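Section 2. Tabletop Chores: Preparation and Limits

The Tawhiri hand-held gripper records an operator doing ordinary chores so that a robot arm can be trained on them later. It does not do chores by itself. Current Curik models clear light items from a flat table with fair reliability. Folding, wiping into corners and sorting small hardware still need a person.

Before the first pass

1. Place the work surface under even light from above.
2. Move loose items away from the middle of the table. A mat or a device at the edge may stay.
3. Open the jaws fully and hold the gripper low over the surface, with both pads in view.
4. Check the top face of each finger. Two screw holes should be visible per finger. 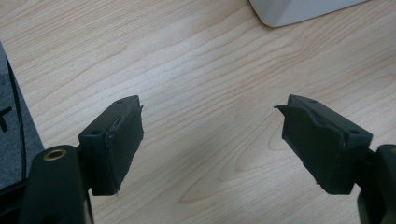 5. Hold this position for 2 seconds, then start the chore.

NOTE: Strong wood grain does not need to be covered. Models trained only on plain surfaces did poorly in Rekitz kitchens, and Vaughan Pirihi's revision of July 9, 2021 removed the plain-surface rule.

Pad condition

6. Inspect the inner face of both pads for lifted corners, tears and creases.
7. Log any damage by finger, left or right, before recording.

CAUTION: Do not pull on a peeled flap. Trim or replace the pad with the gripper set down.

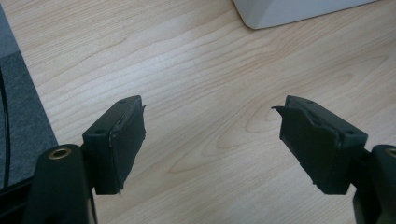 8. Replace pads as a pair after 300 grasps on fabric, or sooner if the covering slips under load. A worn pad changes how thin items behave - cutlery and envelopes in particular - and the model learns the slip along with the task.

What to expect

In the Trillthorpe trial, 2,501 table-clearing attempts were logged and 1,756 finished without help. Most failures were late releases and missed grasps on flat items. Manaia Cartwright's shop-floor notes list the same faults for washers and gaskets. Keep a person within reach of the stop switch during all unattended-mode tests. See Section 3 for arm playback.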